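3.2 Backdrop and lettering

The second part of the study concerned temporary wall displays put up in shared workrooms. Such displays are usually made by the people who use the room, with fabric and lettering that can be taken down again in a few minutes. Earlier work by the authors at the Jirnitz site recorded 103 displays of this type and sorted them by ground material, means of fixing and style of lettering. Dark cloth was the most common ground, and foam the most common material for letters larger than a hand.

Cloth grounds present two practical problems. Fabric that has been stored folded keeps its creases, and cloth hung from a few points gathers toward the sides. Both affect how level a line of letters appears. Raters therefore judged the legibility of each display separately from its neatness, using a scale with 5 steps.

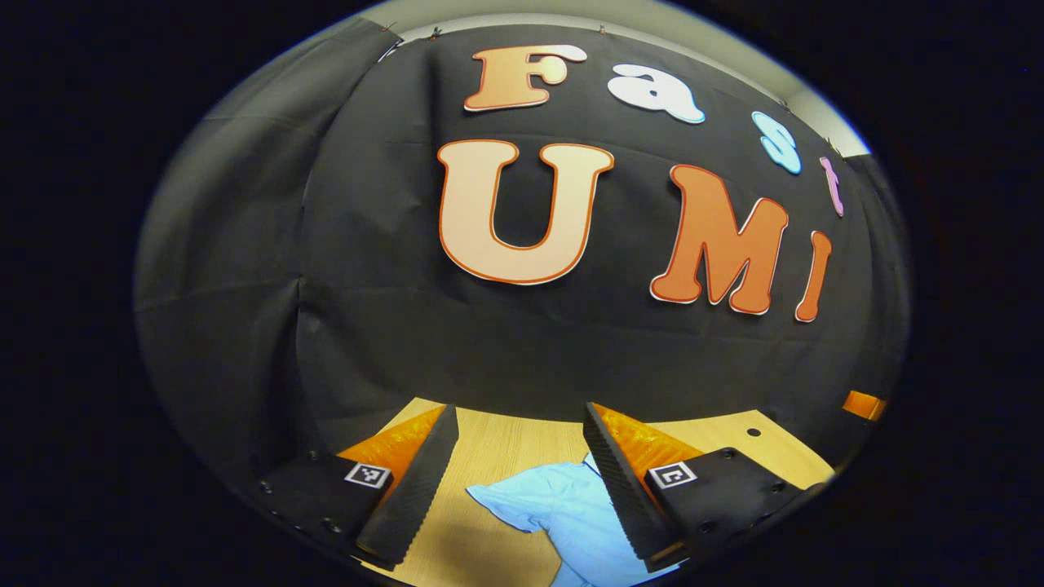 Figure 4. Foam letters on a black fabric backdrop, reading "Fast" and "UMI" in two rows.

The display in Figure 4 uses cut-out letters of mixed colors, with the larger letters in the lower row. The fabric shows soft folds and is held near the top by a small clip. Capital and lowercase letters are combined in the upper word, while the lower row is set in capitals only. The light borders on several of the letters separate them from the dark ground, a feature that Kocsis and Győri had earlier linked to higher legibility scores in the Trovgate survey.

Clips were preferred to tape by most respondents who hung cloth themselves. Respondents who had used tape reported marks on painted walls and said they would choose another method in future. Answers on the choice of letter color were less consistent and are treated in Section 3.4, together with the comments collected in November.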